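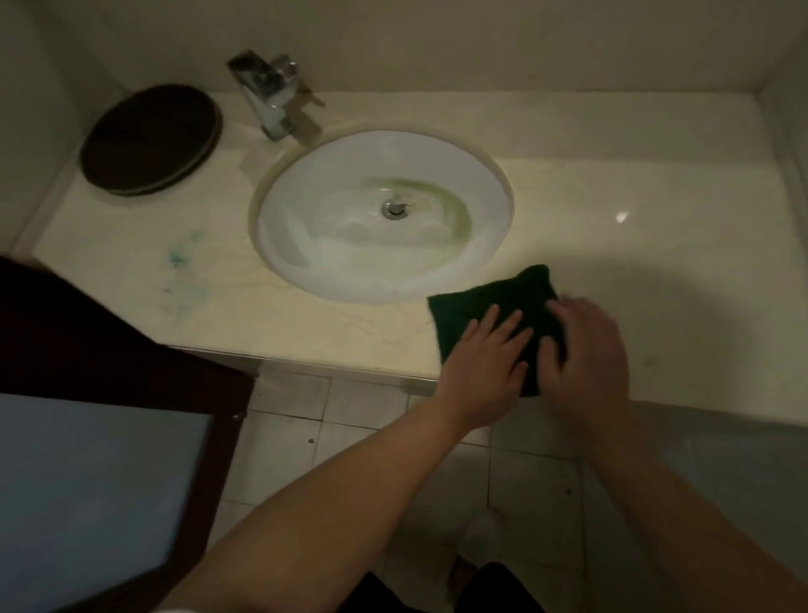

Green cloth, bathroom counter.

Posted 2023-05-04 by Diane Gill
Filed under: Home Stuff, Rambling
Print this | E-mail this to a friend

Quick one, I have bread in the oven and a phone call to return.

So. Learning Portuguese. I said in February I'd give it until summer and then decide. Well it's nearly summer and I haven't decided, but I have opinions, so you're getting those.

I started with the Prornex app. Free version. Lots of little bells when you get one right. I did it every night for weeks and could say "the duck drinks milk" without thinking, which has come up exactly never. Then my neighbor Mrs. Landry (her late husband was from Porto) heard me practicing on the steps and laughed so hard she had to sit down. Apparently I say everything like I'm ordering at a drive-thru.

She talks to me now, while she waters her tomatoes. Slow, no English, no mercy. I get maybe one word in three. But that one word sticks. I learned "hose" and "snail" and a thing you call a snail when you're mad at it, and I haven't forgotten any of them.

The class was a mixed bag. Community center, 17 of us at the start, 9 by the end. Nice teacher, very big on verb charts. I like a chart. I can fill in a chart all day long. Then somebody asks me what I did last weekend and the chart is gone, just gone, and I say "I go store yesterday" and smile a lot.

What helped more was the stupid sticky notes. I put them on everything. Fridge, lamp, stapler, the dog's bowl. My son says the house looks like a yard sale. Fine. I know the word for stapler now, do you?

Also the radio. I leave a Lisbon station on while I do chores and don't try to follow it. Weather, soccer, weather, a song, more soccer. After a while the mush starts breaking up into seperate words. You catch a "tomorrow" or a "rain" and feel like a genius until the next sentence.

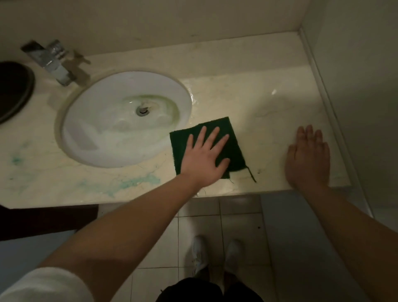 What I'd skip

The 200 flash cards. Paid real money for that box, Nukodance brand, pretty little tin. Half the words are things like "turbine." Who is the audience for this. I pulled out the food ones and the family ones and gave the rest to my nephew, who builds card houses.

Also skip the grammar book until you've got something to hang it on. I tried to read mine front to back like a novel. Got as far as the 2 verbs for "to be" and had to go lie down. Went back to it last week after months of Mrs. Landry and the same chapter made sense, mostly, so maybe it was just too early.

And skip comparing. My cousin did Spanish in a year and will tell you so.

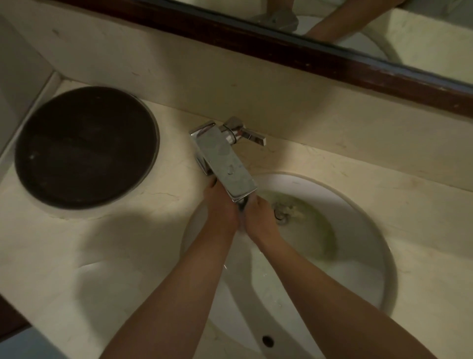
My own rule these days is to talk out loud, badly, whenever I'm alone. Not in my head, that's cheating, in your head you have a lovely accent. I narrate whatever's in front of me. Washing my hands under the tap, good, that's hands, water, sink, and one verb I have to actualy conjugate. I wash, you wash, we wash. Do that a few times a day and the boring verbs start showing up on their own when you need them. Driving works too, though people at red lights will look.

Next up is the conversation group that meets at Zatov, the coffee place by the library. I've walked past it twice and not gone in. Mrs. Landry says she'll come with me if I buy her a pastry and ask for it in Portuguese, and the guy behind the counter doesn't speak a word of it so I don't know what that's going to acheive. But ok. I'm going.

Timer's going off. If anyone has a good podcast for slow listeners, put it in the comments please, nothing with a duck.

Print this | E-mail this to a friend
Tags: languages, portuguese, neighbors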